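The Slow Business of Moving to a Small Town

When Glenys Ellery tells people she moved to Madham for the bathroom, they usually laugh, and then she has to explain that she's serious.
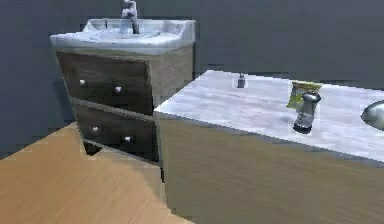

She had lived for eight years in the city, in an apartment where you brushed your teeth with one elbow against the door, and what she wanted most in the world was a room where she could shut herself away with a book and a pot of tea. The house came with the room, and the room came with a town of 2,842 people, most of whom seemed to know her name by the time the moving truck had pulled away.

I spent part of February in Madham, talking with folks who had come from somewhere else (it's a wonderful month to visit if you like soup), and I heard a good many stories like hers. Imad Jaber came for a job in Justbridge, one valley over, and stayed after the job ended. He fixes clocks now, and a few radios, and he'll talk to you about either one until the coffee is cold and then put on another pot.

"The first winter I was lonely," he told me. "I'd go to the hardware store and buy one hinge, just to have a conversation."

That first winter comes up a lot. Natalia Zamudio, who grew up in Madham, left, and came back with 2 kids and a very old dog, says it was harder to return than it would have been to start fresh. People remembered her at sixteen – they still wanted her to play the clarinet! She finally gave in and joined the town band, which rehearses at 8 in the evening above the old Zepeda bakery and sounds, she says, much better from the street.

Glenys goes to listen most weeks. She has bought a bicycle, learned which of her neighbors wants to be waved at, and started a pear tree along the south fence. It should bear fruit in a few years, and she's already promised the first pie to Imad.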